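**Torar** is a command-line program that cuts a 3D model into pieces small enough to fit the build plate of an ordinary desktop printer, and adds the pegs and sockets needed to put the pieces back together. It was written by Els Vanhove, a furniture restorer who wanted to print a replacement table leg and owned a printer that could manage a third of one.

## Background

Vanhove's first attempts were made in a general modeling program, where she placed each cut by hand. The leg came out in 14 parts, two of them identical by mistake. Torar began as a script to avoid repeating the experience. It was later rewritten from scratch, keeping the name, which has never been explained, and the default file name `leg_final_2`, which has.

## Operation

The program reads a mesh file and a short text file describing the printer. It then looks for cutting planes that meet three conditions, in this order:

1. Every piece fits the build volume.
2. No piece is thinner than the minimum set by the user.
3. Seams fall where the surface already changes direction.

The third condition is treated as a wish. On a smooth sphere, Torar spends several minutes looking for a discreet place to cut and then goes straight through the middle.

Curved parts receive extra attention. A leg with a strong S-shape is sliced at right angles to its centerline, so that each joint presses squarely when glued. Older versions sliced everything parallel to the floor, and produced legs that slid apart with a certain grace.
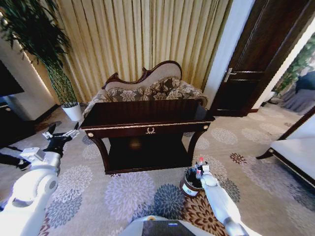 ## Connectors

Torar offers two kinds of joint. The plain peg is round and lets a piece turn freely, a freedom most users do not want. The keyed peg has one flat side and fits only one way. Clearance is set in the printer file, and the manual recommends printing a test pair first. Support requests suggest that the manual is not widely read.

## Limitations

Meshes with holes are rejected with the message `not a solid, sorry`. Models that need more than 300 pieces trigger a prompt asking whether the user is sure. There is no upper limit beyond this, and a garden bench of 800 pieces has been reported, though not a finished one.

## Related software

Drokero, a separate program, reads Torar's output and arranges the pieces on as few plates as possible. Flerik is a fork of Torar with a graphical window and a progress bar. The bar reaches the end well before the program does.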